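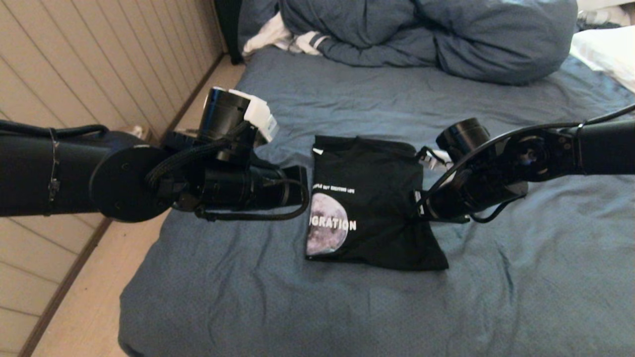

Why Your T-Shirt Stretches: Knit Fabric for Curious People
Speaker notes, Yaa Akpalu

Running time 45 minutes with questions. Starts at 6:30 p.m., doors at 6:00. Swatches go on the front table before anyone comes in. Keep the big yarn model in the bag until slide 4!

Opening (slide 1)

Welcome, thank you for coming out. Ask for a show of hands: who is wearing a T-shirt right now, even under something else? (It's usually most of the room.) Then ask who knows how the cloth was made. Hands go down fast. I love this moment, because I was in exactly that spot myself. I had been sewing for 14 years before I looked at jersey through a magnifier, and I couldn't stop looking.

Say what we'll cover: loops, what happens at the edges, why shirts twist in the wash, and how to keep a favorite one going. Say that people can interrupt.

Woven and knit (slides 2 and 3)

Hold up the bedsheet swatch. Woven cloth: two sets of yarns crossing at right angles, over and under. Pull it along either yarn and there is very little give. Pull it on the diagonal and it shifts. Let the front row try it.

Now the jersey swatch. One yarn can make a whole row, bent into loops, and each row of loops hangs from the row before. When you pull, the loops change shape. The yarn itself hardly has to stretch at all! Give them time with this, it's the heart of the talk. Pass the swatches back and wait until you hear people murmuring.

The yarn model (slide 4)

Bring out the fat blue rope and the pegboard. Make 4 loops, then draw the next row through. Somebody will ask if it's the same as hand knitting. Yes! Plain jersey is stockinette, the same structure as a basic sweater, made very small. The machine at the Plerano mill that I visited in September was circular and made a long tube of cloth, and I stood in front of it with my mouth open until they politely moved me along.

Point out the two faces. The V's on the outside, the little bumps on the inside. Have people turn up their own hems and check. The noise level goes up here, let it.

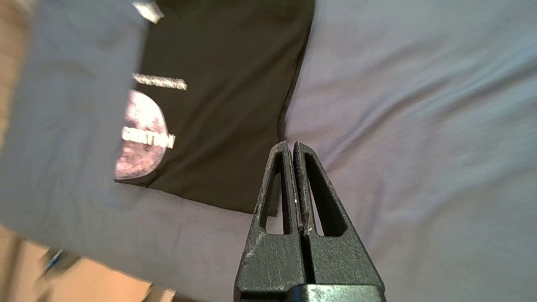
Black jersey hides its loops well. Take it to a window.

Curling edges (slides 5 and 6)

Cut a strip off the spare jersey, live. The side edges roll toward the back and the cut ends roll toward the front. It's wonderful and it is also why beginners throw jersey across the room. The loops are bent yarn trying to straighten out, and the front and back of the cloth aren't balanced, so it rolls. Compare with the ribbing swatch, where columns of knit and purl alternate. Lies flat, stretches a lot, springs back. Ask where they've seen it. Necklines, cuffs, the tops of socks.

If we're short on time, skip interlock. (If we're not, do interlock, it's lovely stuff. Think of two layers of rib locked together.)

Twisted shirts (slide 7)

Everybody has owned one: the side seam that walks around to the front of your stomach. Tell the story about the 11 camp shirts, all from one order at Urnus, all leaning the same way after the first wash. The yarn had been spun with a lot of twist and it wanted to untwist, so the columns of loops leaned over. The wash let it relax. You can press a shirt square again, and it will go right back the next time it gets wet.

Question to throw out: can you see it in the store? Sometimes. Lay the shirt down, find a column of V's near the hem and follow it upward with a fingertip. If it drifts off toward one side, the seam may drift later.
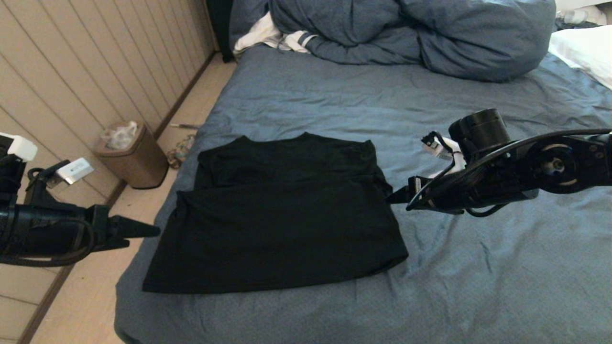

Pravness Textile Study Group | Talks and Workshops

Looking after jersey (slides 8 to 10)

Read the room here. Some people came only for this part and that's fine.

Washing: inside out, cool water, a gentler cycle. Dark colors lose their depth partly through rubbing, as tiny fiber ends lift and scatter light. Turning the shirt inside out puts most of that rubbing where you don't see it.

Drying: flat or over a wide rail. Wet jersey is heavy and the loops will lengthen under their own load. Show the before and after of my gray one, sleeves practically at the knee.

Prints: the ink layer doesn't stretch the way the loops do. That's where the cracks come from. Iron from the back with a cloth between.

Storing: fold it. A thin hanger pushes points into the shoulders, and a heavy knit grows longer on the rail. I don't care how you fold. Half, thirds, sleeves in or sleeves out, the loops can cope. Ó Súilleabháin, who taught the repair class before me, rolled everything and her shirts outlived mine.

Holes: catch the loose loops early. One broken loop lets go of the loops above and below, and then you've got a ladder. Pass around the mending sample with the bright orange thread. A ballpoint needle slides between yarns and doesn't split them.

Counting loops (slide 11, everyone joins in)

Hand out the magnifiers and the cards with the square window. Count the columns across, count the rows up, multiply. My navy swatch came to 478 loops in its window. Let people call out their numbers and write them on the board. Old, thick, baggy shirts come in much lower and it's great fun to guess first.

Questions

Likely ones: does spandex change the structure (no, it rides along with the main yarn), is heavier always better (no, feel how it recovers after a tug), can I sew it on an ordinary machine (yes, zigzag, and don't pull!).

Collect magnifiers at the door. Offcuts are free to take home, bag is under the front table.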